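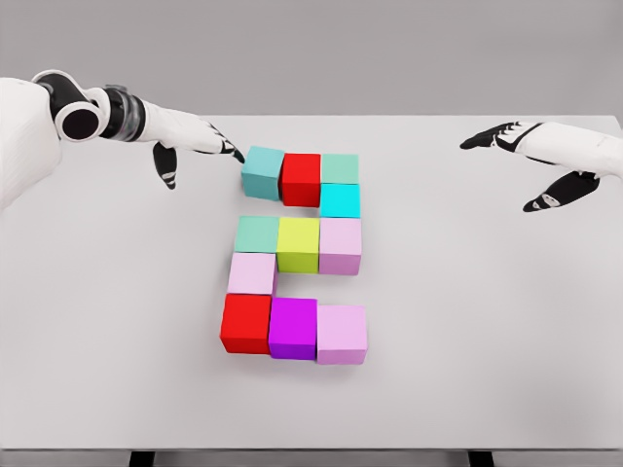 The Nurkham two-arm tabletop package is back on sale with a corrected thumb setting for the left hand. Units and simulation files supplied before December have a fault that can make the left hand push a block out of place as it backs away. The fault matters most in jobs where parts sit against each other, such as the block numeral test, where colored cubes are set down touching to make a 2. The top left cube, the teal one in the simulated layout, is the one we watch, as the left fingertips have to work right at its corner while the thumb hangs below the palm.

What is in the package

Two white arms, left and right, each with a five-joint wrist cable and a matching hand
Arm controller with one stop circuit for both arms
Venumetti simulation files for the arms, hands, table and cubes
Block numeral test, digits 0 through 9
Setup guide and one year of software updates

The table is not included. The arms can be fixed to any flat bench that meets the load limits in the setup guide.

What went wrong

The fault was first reported by the Ploltbridge training shop, where Bernice Dankwa was running the numeral test on a new pair of arms. The left hand placed its cube correctly and opened. When it started to lift, the thumb had not opened all the way and dragged the cube with it. The cube hit the one next to it and the whole top row moved.

The controller did not report an error. It checks finger position before a lift, but the left thumb was missing from that check. The right thumb was included, and the right hand has not shown the fault.

We had the same mistake in the simulation files. The simulated thumb was allowed to pass through a cube without moving it, so the job looked fine on screen and then failed on the bench. Anyone who tested a job only in simulation should test it again with the new files.

Is it a safety problem?

It can be. With foam or plastic blocks the result is a spoiled layout. With a heavy or sharp part, the hand could pull the part off the bench. Nobody has reported an injury. The stop circuit is not affected and both arms stop normally when it is pressed.

Until the update is installed, do the following:

Do not run the left hand with glass, blades or open containers.
Set lift speed to Low for both arms.
Keep people behind the marked line while either arm is powered.
Do not reach in to straighten a part. Stop both arms first, even if only one is moving.

The last point comes from the Ploltbridge report. A trainee reached in to straighten the row while the left arm was paused. A pause is not a stop. A paused arm can start again by itself when the other arm finishes its step.

The fix

Controller release 4 adds the left thumb to the position check. If the thumb is not fully open, the arm stays where it is and the screen shows "Hand not clear." Clear the message from the panel only after looking at the hand. The new simulation files make the thumb solid, so a simulated cube will now move if it is hit.

To install:

1. Stop both arms and turn the key to Service.
2. Load release 4 from the support page or the supplied memory stick.
3. Run Hand Zero on the left hand, then on the right.
4. Replace the old simulation folder. Do not merge the two folders, or the old thumb file may be kept.

Afterward, run the digit 2 from the numeral test at Low speed. Check that the left hand comes away from the top row cleanly and that the right hand waits over clear table until its turn. Run it 3 times. If any cube shifts, leave the arms out of service and contact us.

Some older jobs will run slower after the update. The extra check adds a short wait before each lift. It cannot be turned off.

Hands that still fail

A few left hands have a worn thumb spring as well as the software fault. These will show "Hand not clear" again and again after the update. Do not bend the thumb by hand to clear it. Sarpong carries out the spring replacement and will send a loan hand if you need to keep working. Spring replacement is free for hands under warranty.

Adjoa Agbeko in our service office handles all requests about this fault. Include the serial number from the underside of the wrist, the controller release number, and the material of the part being handled. A saved job log helps if you have one.

Ordering

New packages ship with release 4 installed. Left and right hands are sold separately as spares and are not interchangeable. Check the letter on the wrist plate before ordering. Spare hands do not come with a controller update, so existing customers need to install it before fitting a new left hand.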